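Rultunico 2.0 Is Out, and It Plans for Both Arms at Once

24 September 2025

Hi everyone! I'm Auður Mogensen, I run the planning team at Ititz, and I asked if I could write this release myself, so please forgive the lack of stiff quotes. Rultunico 2.0, our motion planning and task sequencing software for two-arm workcells, is available to download today. We've been living with it on our own bench for months now (cups, rack, brown mat and all), and I'm so happy to finally hand it over. 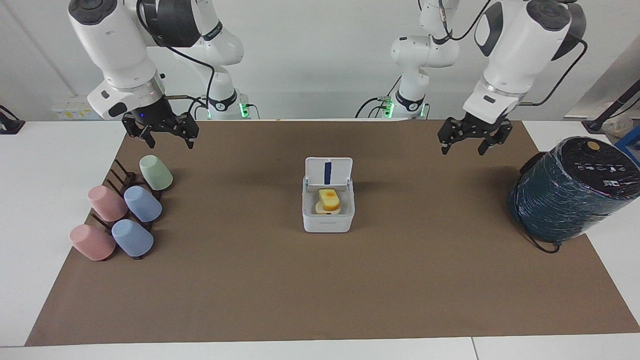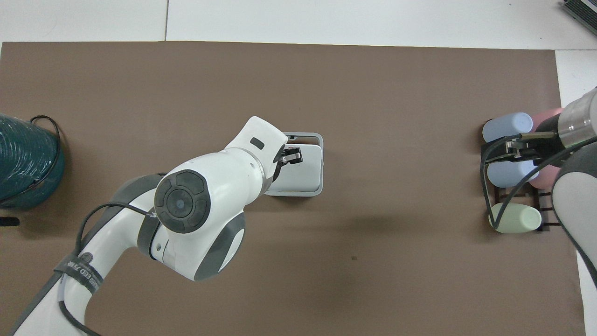 What's new in the planner

The big change is that Rultunico now treats a pair of arms as one problem. In version 1 you planned the right arm, then you planned the left arm, and then a separate checker looked for places where the two might meet. When it found one, it made somebody wait. That was safe, and it was also painfully slow to watch, especially on a shared table where both grippers have business in the same spot.

Version 2.0 searches for both paths together. Each arm knows where the other one intends to be, and the timing gets worked out before anything moves. If a plan does need a pause, you'll see it on the timeline as a gray block, and you can drag it, shorten it or pin it in place. I love the timeline. I have spent far too many evenings dragging things on the timeline.

We ran the new planner against our internal set of 2,531 recorded two-arm tasks before we froze the release. Every one of those tasks is replayed in simulation each night, and it will stay that way for the updates that follow.

Perception gets its own panel

People kept telling us that when a pick went wrong, they couldn't tell whether the software had misread the object or planned a bad grasp. Fair! So there's a new Perception panel that shows what the system believes is on the table, with a confidence score next to every item. Click on an item and you get the grasp candidates, ranked, plus the reason each rejected one was thrown out.

You can also mix views now. A fixed camera looking over the table and a second one mounted somewhere else can feed the same object model, and you choose which one wins when they disagree. Pastel plastic cups on a dark rack are a good workout for this, and so is anything wrapped in shiny film, where reflections shift with the viewpoint. If you handle wrapped goods, please turn on the glare filter. It's off by default because it costs a little time on each pass, and we argued over that default for longer than I'd like to admit.

Dirker, the new task editor

Dirker is the part I think most of you will open first. It's a visual editor where a task is a stack of cards: pick, place, hold, hand over, wait for signal. You can write the same thing as a script if you prefer, and the two stay in sync, so the person who likes cards and the person who likes code can work on one file without a fight.

It ships with 21 starter tasks, including rack loading, tray placement and opening a hinged lid with one arm while the other one holds the box. Copy them, break them, rename them. Undo goes back 100 steps.

A few smaller things

Calibration between two arms is now a guided routine with a progress bar. Log files have readable names (finally!). The emergency stop state is shown on every screen, including settings. And we closed 197 tickets from the version 1 list, so if you wrote to us and never heard back, check the changelog, your fix may well be in there.

Who's using it already

Steinarsdóttir has been running the preview on its packing benches, and their team found the nastiest bug of the whole cycle, a rounding error that only showed up when both wrists turned the same way at the same speed. Thank you, truly. There's a cake with your name on it the next time you visit.

Price and availability

Rultunico 2.0 is a free update for everyone with a current license. Version 1 project files open directly, though you'll be asked to confirm your joint limits the first time. Version 1 keeps getting security fixes through December.

New users can try the full package, Dirker included, from the downloads page on our website. The trial doesn't need a robot connected; there's a simulated two-arm cell built in.

Press contact

Auður Mogensen, Planning Team, Ititz. Write to the press address on our contact page and it comes straight to me. Demo requests are welcome too, just tell me what you'd like to see the arms pick up.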